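**Play kitchen stock – April changes**

The Vultdale toy library has revised how its cooking sets are stored and lent. Each set now goes out under a single number, with pans, bowls and pretend food booked together. Sets 56 and 690 are the first to change over. Return all parts in the same bag.

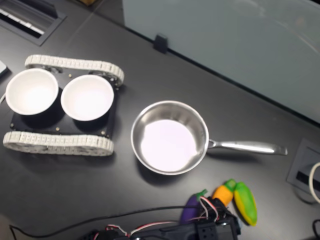
Metal cookware stays in the lending stock, but it will be checked at every return. Sorcha Foley tests the handle joint by hand and runs a cloth along the rim. On a stainless-steel saucepan with a long handle, the bracket where the handle meets the body gets the closest look. Any movement there and the pan is withdrawn. Plain white bowls are checked for chips and stacked separately. Toy vegetables are wiped, dried and bagged last.

Loans run for 4 weeks. Report missing parts to Alfredo Galang at the front desk by Friday noon – late reports hold up the next booking.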